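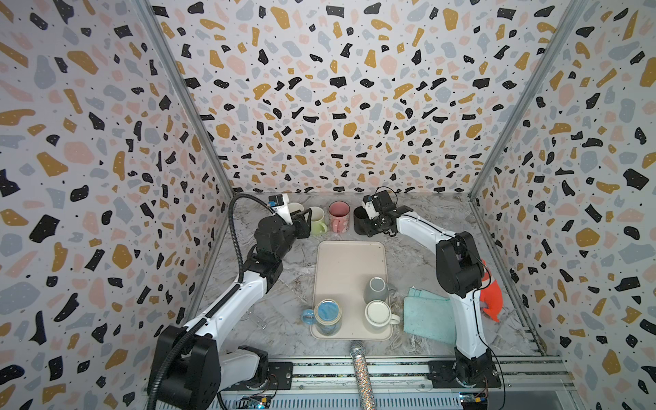

How many mugs does a household of two need?

Fewer than you own, most likely. I settled on seven, and that covers the two of us, a couple of guests, and a day when I forget to run the dishwasher.

2022-08-01
By Fatos Trajkovski

Search this blog Go

I started on the mugs in May, when a shelf pin gave way and the whole upper cabinet had to be emptied onto the counter. Most of them I hadn't used in years. There were four from a conference, one with a bank's name on it, and a tall one from Curketti that never fit under the coffee maker. Those went in a box for the thrift store.

What stayed is mostly plain. A white one and a light gray one, close enough that I grab either without looking. The clear glass one with the blue handle and the blue swirls stayed too. I use it for iced tea, and it gets washed by hand. The pink mug is darker inside than out and has a small white pattern near the base. Then a pale lime green, a black one, and a second white.

I keep the everyday mugs on a cream tray with a raised rim. The rim catches drips, and I can lift the whole thing when I wipe the counter. The rest go in a row along the back. I tried hooks first, but our cabinets are shallow and the mugs hit the door every time it closed.

I did look at a mug tree from Taltura. It was $26 and took up as much room as the tray — I passed.

If you are doing the same job, wash everything before you sort it. Two of mine had hairline cracks I only found in the sink. Tea stains came out with baking soda and a damp cloth, left for a few minutes and rinsed.

Next is the drawer with the lids. I have been putting that one off.

Contact | Copyright Fatos Trajkovski | Back to top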